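What an Open Day Should Let People See

The Clendus lab in Rumuvia opened its doors for an afternoon in August, and I went expecting to watch machines lift things. Most of the program took place on a screen, in a simulated room with a wooden cabinet and a book lying on top.

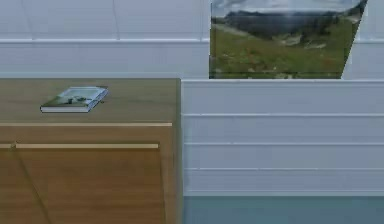 Dragica Vukadinović told me afterward that she felt shortchanged, and that a town invited to see robots should get to see robots. A simulator, in her view, belongs in a classroom.

I understand the complaint, but I disagree with it. The staff said a household task is run 978 times in simulation before it is tried on a real arm. If that is how the job is done, then the screen is the honest part of the tour. A polished live demo would have pleased the crowd more and taught it less.

My own complaint is different. We were shown 4 tasks in two hours, and the presenter gave a success rate for only one of them. Someone near the back asked what happens when the furniture is a little taller or the light changes. The reply was that this is being studied under a project named Bellis, and then we moved on to coffee.

More than 200 people came, many of them from Trosov, a bus ride of 25 minutes. They can handle a number that looks bad. If a task fails half the time, say so and run one of the failures from start to finish. People are being asked to accept these machines in kitchens and care homes, and they need to know what goes wrong there.

Clendus plans another open day next year. I will go, and I hope they leave more time for questions.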